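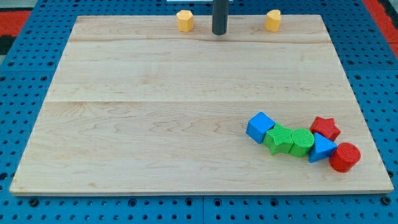

Tromosach Shape Blocks
Data card and general notes

What this is

Tromosach is a collection of tabletop pictures of small colored shape blocks on a wooden board. Each record is a still picture plus a line or two of text saying how the blocks are laid out. If you have ever been asked by a four-year-old which one is the heart, you already have the domain expertise.

There are 3634 records in this release, split into 8 parts. The split is by layout family, so near-twins of the same arrangement stay on the same side of the fence. The first version split at random and scored wonderfully, and we have taken it down.

Version: Illunow
Release date: August 15, 2022
Previous version: Randeck (please stop using Randeck)

The blocks

Plain solid shapes, one color each. Hexagons and hearts come up a lot in the text, and both exist in yellow, so "the yellow one" is rarely a useful answer. The notes always give color and shape together. Where a writer gave only one, the note was sent back, sometimes twice.

The hexagon is a hexagon whichever of its flat sides you look at. The heart is harder. People reading it from a low angle wrote "rounded thing," "apple" and, in one case, "tooth." All of these were changed to "heart." The original wording is kept in the field raw_note for anyone who enjoys that sort of thing.

The board

Light wood, made of planks, with straight seams running across it. The seams were not meant to be part of the vocabulary. Writers adopted them within a day ("just past the second seam," "on the far plank"), and after a short period of resistance we gave in and wrote them into the style guide. The planks are called far, middle and front. Knots in the wood may be mentioned but may not be used as landmarks, as no two people agree on which knot is the big one.

Layout terms

far / near: away from or toward the viewer
left / right: the viewer's left and right
pair: two blocks with a clear gap between them and the rest
cluster: a gathering of blocks in one part of the board
chain: blocks in a rough line, not necessarily straight
stray: a block belonging to none of the above

A chain can also be a cluster. We know. The argument is preserved in the changelog under "Zacharias," the working name for the labeling guide, and we would rather not reopen it.

Fields

id: a number, unique, otherwise meaningless
note: the cleaned layout text
raw_note: the text as first written
family: layout family, used for the split
checked: yes or no

Notes run to 50 words at most. The limit was brought in after one writer turned in a small essay on the mood of a diamond.

Known problems

-- 104 records have checked set to "no." They are probably fine. Leave them out if "probably" bothers you.
-- Left and right were swapped in part of family C during Randeck. This is fixed, and the old ids were retired.
-- Yellow shades vary with the light, and one side of a block can look closer to mustard than its top. The note just says "yellow." Don't use the notes to study color.
-- Large bare stretches of board are common and are not mentioned in the notes. A writer's silence about the middle plank means very little.
-- "Diagonal" was applied generously.

Good uses

Matching text to layout, testing words for position, teaching beginners how hard it is to describe where a heart is.

Poor uses

Anything involving real distances. There is no ruler on the board and the far edge looks narrower than the near one, so measuring in the picture will give you a number and the number will be wrong.

Changes since Randeck

Split redone by family
Plank names added to the style guide
"Tooth" removed from note, kept in raw_note
Spelling of "hexagon" made consistent (there were five)

Citing

Please cite as Tromosach Shape Blocks, Illunow release. Corrections are welcome -- send the id and the new wording, and say which plank.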